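Equipment planning update, Wiltilside packing project
23 October 2022

Hi all,

I owe you this one from a while back, so thanks for your patience! The short version is that we're still inside the budget you approved, the arms are doing useful work, and I want to change what we buy next. The long version follows (get a coffee).

When you signed off on the first round of money, the plan was to spend most of it on the two arms and the table setup and leave the rest for what I called "grippers and bits." I underestimated the bits. Cables, brackets, spare fingertips, a second power supply after the first one started buzzing... it adds up fast, and I should have given it a line of its own. It has one now. I've moved $1000 into it from the travel money, which we weren't going to use anyway.

The fingertips are the thing I've gone back and forth on the most. We're using the plain two-finger grippers with the narrow black tips, and they're cheap enough that I don't lose sleep when one gets chewed up. Nostix quoted us on a softer set at $200 a pair, and I'd like to buy two pairs before committing to anything bigger. Their sales person was pushing the full kit with the pressure sensing built in. I'd love it, I really would, but it eats the whole reserve and I can't show you yet that we need it.

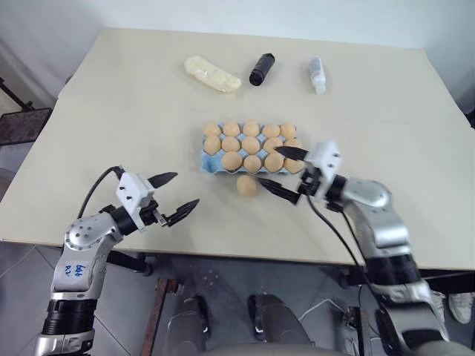 The other quote I've been sitting on is from Tiltell, for a fixed overhead camera and the mount to go with it. Delivery is up to 34 weeks! I called twice to make sure that wasn't a typo. If we want it for the second site we'd have to order before the end of the year, and I'd rather know from you soon whether the second site is happening at all. There's a deposit, and they don't give it back.

On eggs: yes, we're still on eggs, and yes, I know the grocery receipts look funny in the expense report. They go under consumables along with the trays. I looked into fake ones and the decent ones cost more per dozen than I was willing to pay, plus the weight felt off in my hand. I'd like to stick with real ones through March and look at it again then.

Spending so far is at 98 percent of what I'd forecast for this point, so we're a hair under. The gap is mostly the Mac an tSaoi service contract, where I only paid for the first half up front. The second half will hit in the next period, so please don't read that as savings.

What I need from you:

A yes or no on the two pairs of soft fingertips.
A decision on the second site, even a rough one, so I can answer Tiltell.
An okay on the travel money move, in writing if possible, for the audit folder.

I'm putting the updated budget sheet in the shared folder tonight, with the quotes in the second tab.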